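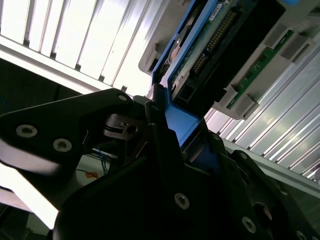 *Wrist view: gripper closed on the blue caddy, caddy part-way in the bay.*

# cirnow-caddy

Hello! If you've landed on this page you probably want to teach an arm to handle drive caddies, or you've been handed this folder by somebody who does. I collected nearly all of it myself by remote control, in a back room at Breltstead, and I've tried to write down the things I'd want to know before I trained on somebody else's recordings. It's a bit long. Skip about as you like.

## What's in it

There are 593 recorded runs of one arm moving hard drive caddies in and out of a server bay. Every run was driven by a person. There's no scripted motion in here at all, and nothing was played back from an earlier recording.

The runs come in 5 task types:

- `pull_full` - caddy starts fully seated, ends clear of the bay
- `pull_part` - caddy starts part-way out, ends clear of the bay
- `push_full` - caddy starts held in the jaws in front of the bay, ends fully seated
- `push_part` - caddy starts part-way in, ends fully seated
- `regrip` - caddy stays where it is, the arm lets go and takes hold again somewhere better

I added `regrip` late. I kept doing it in the middle of the other tasks without thinking, and the first policy I trained would get a poor hold and then carry on regardless, shoving the thing in crooked. Giving it lots of clean examples of letting go and having another try helped far more than I expected, so if you only borrow one part of this, borrow that one.

## Folder layout

```
cirnow-caddy/
 README.md
 runs/
 pull_full/
 pull_part/
 push_full/
 push_part/
 regrip/
 splits/
 train.txt
 held_out.txt
 tools/
 view_run.py
 check_times.py
 trim_idle.py
```

Each run gets its own folder, with the wrist video, a `state.csv` and a `notes.txt`. The notes file is often empty. When it isn't, please read it! I typed those straight after putting the controller down, and they say things like "slipped, caught it" or "far too fast at the end", which you'd have a hard time getting back out of the numbers.

`held_out.txt` lists 45 runs. Please leave them out of training if you want your results to line up with mine.

## How the driving works

I used Strand, our little remote control program. You hold a handle, the arm copies your hand, and a trigger opens and closes the jaws. There's a foot pedal too, and while the pedal is up the arm stays put, so you can shuffle your own arm back to somewhere comfortable and carry on. We call that clutching. It's marked in `state.csv` under `clutch`, where 1 means the arm was following me and 0 means it wasn't.

You'll see a lot of clutching in the push runs. The last stretch into the bay wants slow, small movements, and my wrist gets tired. I turned the scaling down for that part as well, so a big movement of my hand became a little one at the jaws. The `scale` column tells you which setting was on at any moment.

I did try the other way of teaching it, by taking hold of the arm and walking it through the job. For pulling caddies out that was lovely, very quick, and you could feel when the thing was free. For pushing them in I couldn't get on with it. My hand was always in the way of what I needed to look at, and the arm would sag a touch when I let go. None of the hand-guided runs are in this set. I may put them out separately if I ever get round to tidying them up.

## Things to know about the pictures

The camera rides on the wrist, so the gripper fills a good part of every picture and the bay sits at a slant. I left the tilt alone. You could rotate the video before training, and I did for a while, but it made no difference to my results that I could measure and it was one more step to forget when running on the real arm.

The light is harsh. Bright parts can come out nearly white, the black fingers catch a shine along their edges, and the metal fins throw streaks back at you. I thought hard about hanging a sheet over the lamp and then decided against it, as the place this is meant to work in won't have a sheet. If your model falls over on bright patches, try shifting the brightness about at random in training before you blame the arm.

The blue of the caddy is very easy to pick out against the grey bay, and that worries me slightly. I suspect my own policy leans on it. If your caddies are black or grey, don't expect this to carry across without recording some fresh runs of your own.

## The state file

One row per tick. Columns, in order:

| column | what it is |
|---|---|
| `t` | seconds since the run started |
| `j1` to `j6` | joint angles, radians |
| `grip` | jaw opening, 0 shut, 1 wide open |
| `grip_cmd` | what I asked the jaws to do |
| `clutch` | 1 following, 0 not |
| `scale` | hand-to-arm scaling |
| `done` | flips to 1 when I pressed the finish button |

`grip` and `grip_cmd` disagree whenever there's a caddy in the jaws. They should! I always ask for fully shut and the plastic stops them getting there. I found that gap a handy sign that the arm had hold of something, and my training script feeds it in as its own input.

The `done` button is me deciding I'm happy, and I'm not perfectly steady about it. Early on I pressed it the moment the caddy was home. Later I got into the habit of letting go and backing off first. If you're learning when to stop, use the later runs only - they're the ones with `late` on the end of the folder name.

## Failures

I kept them. A run that went wrong has `fail` in its name and a word or two in the notes. The usual ones are:

- jaws closed too near the tip of the caddy, so it twisted on the way
- caddy caught on one of the bay's clips and I pushed when I ought to have backed off
- I lost track of which way was up on the screen and steered the wrong way

That last one is entirely my fault and happened mostly after lunch. Leave failures out if you're doing plain copying. If you're training something to judge how a run is going, they're probably the most useful part of the whole folder.

## Getting started

You'll need Python and the usual video bits. Then:

```
python tools/check_times.py runs/
python tools/view_run.py runs/regrip/ --first
```

Run `check_times.py` before anything else. It looks for gaps between the video and the state rows, and it found me 3,776 mismatched rows in an early copy where the clock on the recording machine had wandered. Those are fixed in this version. I still run it every time I copy the folder to a new disk, and it has caught a half-finished copy more than once.

`trim_idle.py` cuts the still bit at the start of each run, while I'm getting my foot on the pedal. It writes to a new folder and leaves the originals alone. I'd use it. My first policy learned to sit and wait very nicely indeed.

## What I'd do differently

More starting positions for the arm. I parked it in much the same place each time out of habit, and you can see it in the joint angles if you plot them.

A second person driving, too. All the successful runs have my hand in them, with my little wiggle just before the caddy goes home. The policy does the wiggle now. It works, so I've left it, but I'd like to know whether somebody else would do without.

And some way of feeling force through the handle. Everything here was done by eye, and there are moments in the push runs where I stop dead and just look for a bit before I dare carry on. Those pauses are real parts of the job, so I haven't cut them, but they do make some runs drag.

## Related

Postow is the sister set, with the same arm and the same file layout, on plugging and unplugging cables. The loading code works for both. Don't mix the two without checking `scale` first, as I used a different range of settings there.

## Changes

- June: added the `late` tag, fixed the clock trouble, moved `regrip` into its own folder
- Before that: first copy, passed round on a disk, please bin it if you still have one

## Using it

Help yourself for research, teaching or tinkering. If you find a run that's in the wrong folder, open an issue with the folder name and what you think it should be, and I'll have a look when I'm next at the desk.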